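Lurard Wood Knobs, Unfinished or Oiled

Turned in our Dosbridge shop and sold in packs of 9. The standard knob is 40 mm across and fits drawer fronts up to 22 mm thick with the screw supplied. For thicker fronts, order the long screw separately. Oiled knobs ship in 2 business days. Unfinished knobs take stain and paint well after a light sanding.

Color varies between batches, so order enough for the whole piece at once. 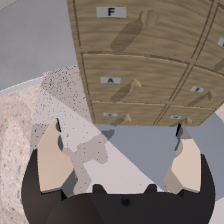
Macarena Campos wrote that she put 51 of them on a set of shop drawers and had to snug up a few screws after the first month. She would buy the oiled ones again.

A drop of thread locker will keep the screws from backing out. Do not overtighten. Matching backplates are listed under Cordero. Returns are accepted on unopened packs.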